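Floor-Cleaning Examples Group: Minutes of the February Meeting
Last updated: February, 4:15 p.m.

Present: Haruna Uchida (chair), Atif Siddiqui, Akihiko Nomura, Itsuki Iwasaki (minutes)
Apologies: Osamu Koyama, at Illemitz, where he says the floors are worse

1. Previous minutes

Accepted, after Akihiko had the word "argument" changed to "discussion" in item 3. Atif wished it noted that it was an argument.

2. Where the count stands

The target for the Pranley learning system is 2000 accepted wiping examples. We have 809. Haruna asked whether this was before or after the duplicates came out. After. There was a short silence, and then somebody opened the cookies.

Lacson has offered 120 more from their kitchens. Atif has watched 6 of them and reports that the wiping is excellent and mostly happens behind a refrigerator door. Deferred until he has watched the rest, a prospect he did not welcome.

3. Labels for hand wiping

Akihiko put three views from the tiled-floor set on the screen and asked everyone to write down labels without conferring. Conferring began at once. 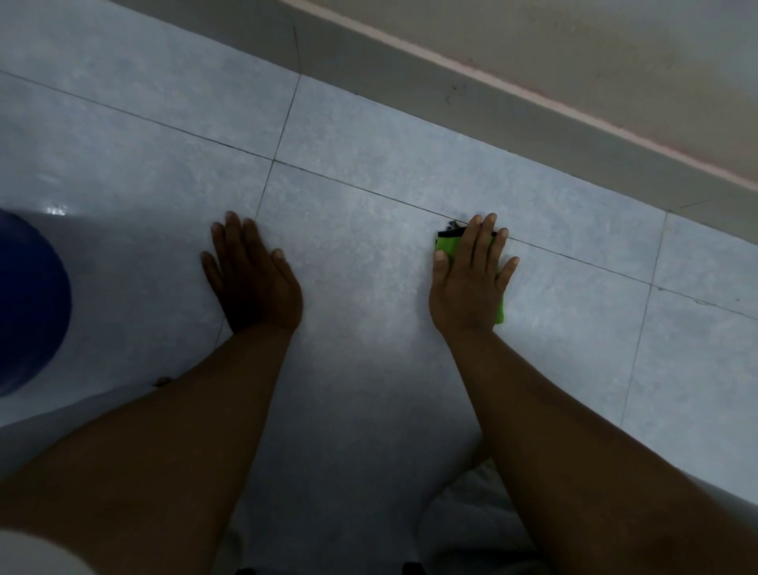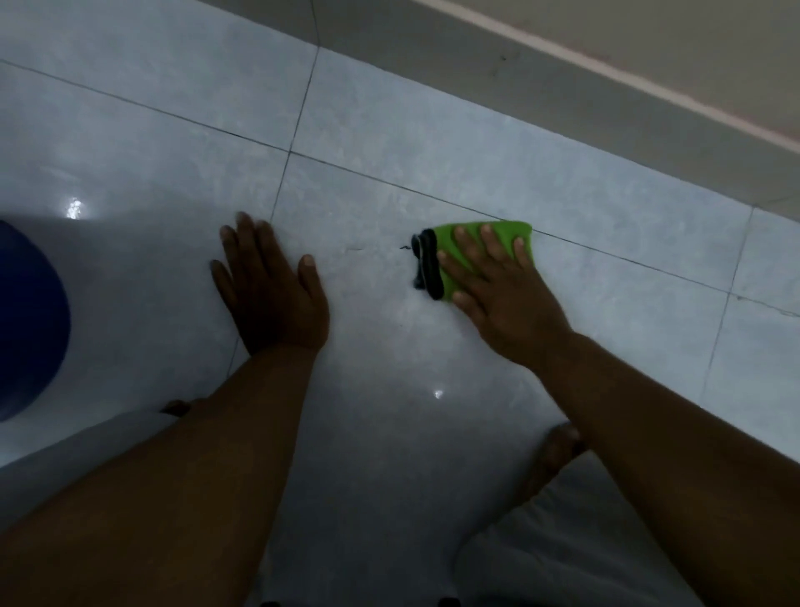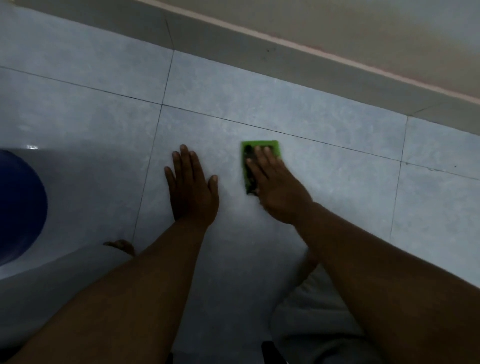 Right hand on the green, left hand flat on the tile, in all three.

4. Decisions arising from the labels

a) The left hand. Itsuki had written "idle." Akihiko had written "support" and defended it at length, on the grounds that anyone who thinks that hand is idle should try scrubbing a floor without it. Agreed: "support" whenever the palm is down on the floor. "Idle" is kept for hands in the air and hands on hips.

b) The green thing. We had "cloth" twice, "pad" once and "sponge" once. Haruna ruled that the top-level label is "wiper" and that annotators may be as specific as they like in the notes field, which no one has yet filled in.

c) Dirt. The first view has a small cluster of dark bits along the grout just past the cloth, and the second has a faint gray smudge between the hands. Atif wants both marked as targets. Akihiko wants only the one being wiped, and was asked how he proposed to tell from a still. Agreed: mark all visible dirt, and settle the target from the full clip.

d) Grout lines. These are not dirt. The current model disagrees. Itsuki to pull more examples with grout in view and put them in the next training batch.

5. Fanville

Fanville would like a demonstration in their lobby. Haruna will reply that we are delighted, and will ask what the lobby floor is made of before we are any more delighted than that.

6. Any other business

The shared drive is full again. Atif denies it is his folder. It is called "Atif."

Actions
Atif: watch the remaining Lacson clips; look into the folder
Akihiko: rewrite the label guide, two pages at most
Itsuki: grout examples
Haruna: write to Fanville
Osamu: send the Illemitz clip list (assigned in his absence)

Meeting closed at 4:05 p.m.

This site uses cookies to remember your preferences. By continuing to browse, you agree to their use. Accept / Manage settings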